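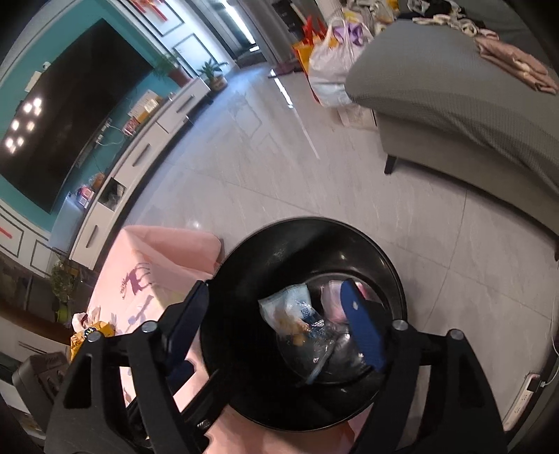

Wiesława Piątek asked at the handover whether the cleaning shift would still have a cleaning shift once this data was used, and the first version of this README did not answer her. The section on work changes was added in October after she raised it again.

Amano tidying set, data card

Contents: 500 episodes of picking up and throwing away household rubbish, mostly wrappers and soft plastic packaging. Recorded with hand-held grippers by staff of Prakeck, a home cleaning company. 113 episodes end with a failed grasp and are kept, marked "drop" in the labels file.

Recorded by: 14 cleaners, during paid hours. Hanna Wieczorek kept the schedule and checked the labels.

Intended use: training a two-finger arm to clear light waste in lived-in rooms. Not tested on glass, food or anything sharp.

Known gaps: clear film is hard to label - two people often disagreed on where one piece ended. Dark bins are overrepresented. There are no stairs.

Work changes

Prakeck plans to use the arm for floor and bin pickup only. Kitchens, bathrooms and laundry stay with the cleaners. Visits keep their present length until the trial in Clalholm is over, and hours after that are not settled. Cleaners who recorded episodes got their normal rate plus a fixed amount per session. Several said the gripper made their wrists sore, so sessions were cut to 69 minutes with a break in the middle.

Anyone who recorded can ask for their episodes to be removed. Write to the Zutov office with the session number from the sheet.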